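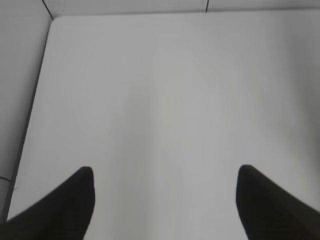 Fallen durch die Automatisierung Arbeitsplätze in der Konfektionierung weg?
Bis zum Ende der Förderung bleibt die Stammbelegschaft unverändert. Verändert haben sich Aufgaben, Schichtzuschnitt und Qualifizierungsbedarf.

Zwischenbericht zum Vorhaben Drindulance
Zuwendungsempfänger: Patow, Werk Bulladwood
Stand: 4. August 2019

1. Stand der Arbeiten
Die Greifzelle an Tisch 6 läuft seit Februar im Einschichtbetrieb. Sie legt Kleinteile vereinzelt ab, das Verpacken und die Endkontrolle bleiben Handarbeit. Die im Antrag genannte Zielmenge von 1000 Teilen je Schicht wird bei starren Teilen erreicht. Bei Beuteln und weichen Einlagen liegt die Zelle bei 300. Diese Artikel laufen deshalb weiter über die Handplätze.

Die Zulieferung der Greiffinger durch Carré verzögerte sich, der Probebetrieb begann entsprechend später. Mehrkosten sind daraus nicht entstanden.

2. Auswirkungen auf die Beschäftigten
Von der Umstellung sind 49 Beschäftigte betroffen. Das Einlegen im Takt, bisher der Arbeitsplatz mit den meisten Beschwerden über Schulter und Handgelenk, entfällt für starre Teile. Neu hinzugekommen sind Einrichten, Störungsbehebung und das Anlernen neuer Artikel. Sechs Beschäftigte haben die Schulung zur Zellenbedienung abgeschlossen. Comfort Mensah leitet die Einweisung in der Frühschicht.

Kritik gab es an den Wartezeiten bei Störungen. In der Anfangsphase durfte nur die Instandhaltung die Zelle wieder freigeben. Inzwischen ist das auch geschulten Bedienkräften erlaubt. Offen ist die Eingruppierung der neuen Tätigkeit. Der Betriebsrat hat eine Zulage gefordert, die Werkleitung prüft das.

3. Nächste Schritte
Zweite Schulungsgruppe, auch für die Spätschicht.
Versuche mit weicheren Fingerauflagen für Beutelware.
Befragung der Belegschaft zur Arbeitsbelastung, Auswertung im Schlussbericht.

Eine Änderung des Finanzierungsplans wird nicht beantragt.

Ansprechpartner: Kojo Aryee, Projektleitung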